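Sandness Hall -- hiring questions

Same things get asked every week so here they are in one go. If yours isn't on the list, ring or email Emerson Arruda, evenings best.

How much is the hall?
£10 an hour for regulars, a bit more for one-off parties. Price list is on the noticeboard and on the bookings page. Deposit is £30, back to you once we've had the keys in and had a quick look round.

How do I book?
Email with the time you want and what it's for. Not booked till you get a reply -- please don't print invitations before then. September fills up fast with the clubs starting back.

How many people can we have?
200 standing in the main room, fewer with tables out. Small room is for meetings really, no discos.

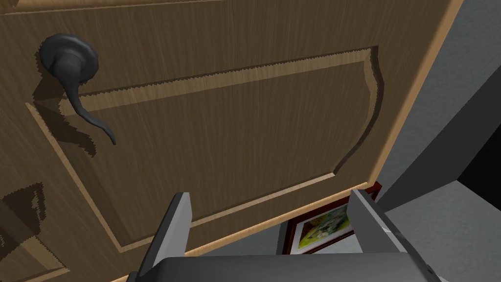
KEYS AND LOCKING UP

Where do I get the key?
From the key safe by the side entrance. Code is sent the day before. Don't pass it on, it gets changed.

We've got the key and it won't turn?
Pull the door towards you and try again. Still stuck, ring the number on the back of the fob. Please no WD40, we've had it serviced.

What time do we need to be out?
Music off by 11pm, everybody out by midnight. That includes the clearing up, so leave yourselves time. Last one out does lights, heating, windows, both outside doors.

Can I drop things off the night before?
If nobody's in, fine. Ask first. We can't look after anything left overnight, incuding cakes.

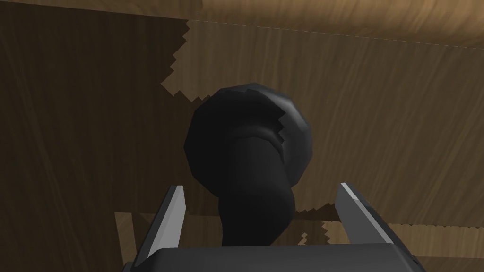

Is there parking?
Room for a few cars at the front, and the rest go in the Asstead Road car park, free after 6pm. Keep the gate clear for next door. Coaches need to use the layby at Granness and walk down.

Can we use the kitchen?
Yes, it's in the price. Oven, urn, fridge, plenty of cups. Bring your own tea towels and take your rubbish home -- the bins outside belong to the school.

Can we have a bar?
You'll need a temporary event notice from the council if you're selling. Get it in early, they won't rush it. Bringing your own is fine with no notice.

Bouncy castles?
Indoors only, small ones, and we need to see the hire firm's insurance. Ceiling is lower at the stage end so measure up frist.

What if I cancel?
More than 2 weeks ahead, full refund. After that we keep the deposit unless someone else takes the slot.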